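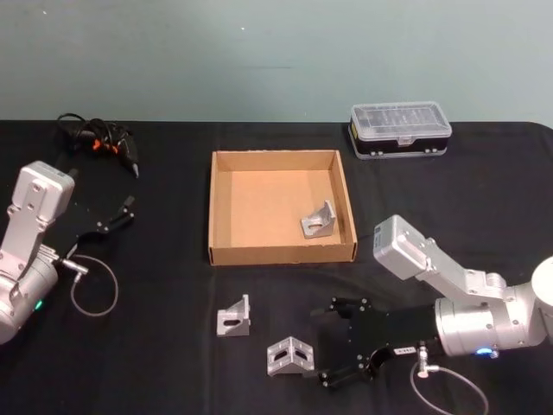 Diapositiva 1. La mesa de Wakach: dos brazos, una bandeja de cartón y tres escuadras de aluminio.

Charlas > Aprendizaje por demostración > Notas del ponente
13 de abril de 2019 - Por el equipo de datos de Wakach

Saludar, comprobar el micro y dejar la primera diapositiva puesta un rato mientras la gente se sienta. Empiezo con la cifra: 958 demostraciones grabadas desde febrero. Suena a mucho y a mí también me lo parecía, hasta que nos pusimos a entrenar con ellas (pausa, que aquí la gente suele reírse).

La tarea de las escuadras la cuento rápido: coger una pieza de la mesa y dejarla dentro de la bandeja. Las primeras 200 las grabé casi todas yo y se nota muchísimo, porque siempre entraba con la pinza por el mismo lado y el modelo me copió la manía. Le ponías la pieza un poco girada y se iba tan contento al sitio de siempre. Así que metimos a 5 operadores, cada uno con sus vicios, y la cosa mejoró bastante. Ojo con decir «se arregló», que en Bollia me lo discutieron con razón.

Enlazar con las vistas de muñeca. La cámara de la cabeza os da el conjunto, pero cuando la pinza baja a por algo lo que manda es lo que se ve entre los dedos.

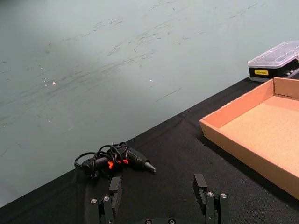
Y de ahí paso a los objetos con cable, que son mi parte favorita de la charla y la que más dolores de cabeza nos ha dado. Una escuadra es siempre la misma escuadra. Un cable enrollado cambia de forma cada vez que lo sueltas - no hay dos episodios iguales, por mucho que te empeñes en colocarlo igual. Para este bloque reservamos 300 episodios y me quedé corto, lo digo tal cual.

Si vamos bien de tiempo, contar lo de Pumphrey, nuestra herramienta de etiquetado: marcábamos el inicio del agarre a ojo y cada persona lo marcaba en un momento distinto. Ahora lo marca el cierre de la pinza y se acabó la discusión. Si vamos mal, saltar directamente a Ollia.

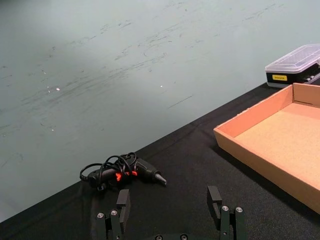

Diapositiva 9. Vista de muñeca: pinza abierta, herramienta con el cable enrollado y bandeja vacía a la derecha.

Preguntar a la sala por dónde la cogerían ellos. Dejar que contesten varios, ¡que siempre sale alguien que tiraría del cable!

Ollia es el repositorio interno donde guardamos también los intentos fallidos. Antes los borrábamos, qué pena me da pensarlo. Explicar el campo de notas y enseñar un registro en directo solo si funciona la wifi.

Turno de preguntas. Repetirlas en voz alta, que en la última charla no se oyó ni una en la grabación.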